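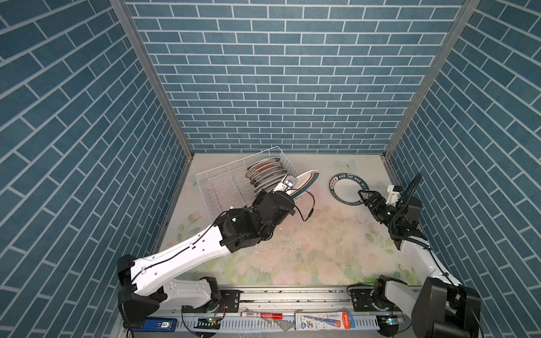

Atieno Odera wrote to me after my last post that a plan with a low monthly premium is still the wrong plan if you can't afford to use it. She had picked one in January, saw a doctor once, and got a bill for the whole visit. Her deductible had not been met, and she hadn't known there was a separate one for lab work.

I have been thinking about her message because I made close to the same mistake. When I left my job at Kostard I had to find my own coverage for the first time. I compared plans by premium and nothing else. The one I chose was $100 a month cheaper than the next one up, and I felt pretty good about that for a few weeks.

Then I needed a refill on a blood pressure pill I have taken for years. Under my old plan it was a small copay. Under the new one it sat on a higher tier, and the pharmacy wanted $200. I paid it, went home and read the drug list, which I should have done before signing up. The generic from a different maker was on the lowest tier. My doctor's office changed the prescription over the phone and the next refill was $22.

So that is the first thing I look at now. Every plan has a drug list, usually called a formulary, and it can be searched by name. Type in what you take, with the dose. Write down the tier. Do this for each plan you're considering - the lists are not the same, even when the plans come from the same company.

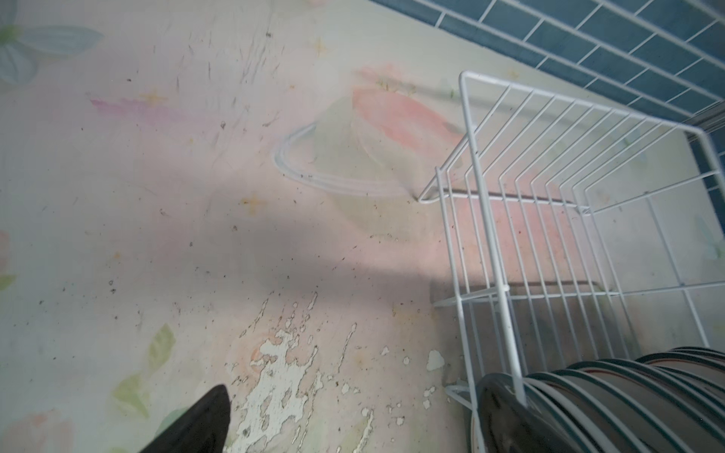
On the counter, last week.

The second thing is the network. The directory on the website said my doctor was in it. Her office said she had left it. I trust the office. When you call, ask if they take the exact plan, with the full name as printed, and not only the company. My clinic on Wamitz Street accepts one plan from my insurer and turns away another with nearly the same name.

Third, the deductible. Find out which visits are covered before you meet it. Mine covers a yearly checkup and some screenings, but if I bring up a sore knee at the checkup, part of the visit can be billed as something else. I found that out on a statement with 4 separate lines on it, two of which I still had to call and ask about. The woman in billing was patient and took one of them off.

Imani Mutiso asked in the comments whether it's worth paying a broker. I didn't pay mine. She was paid by the insurers, so I asked her which companies she worked with and then checked a couple of others myself. She did save me time with the income section of the application, where I had put last year's figure and it wanted an estimate for this year.

I switched plans at the next open enrollment. The premium is higher and I have had fewer surprises. I still keep a folder with every statement in it, and I don't pay a bill until the insurer's statement shows up and the two amounts match.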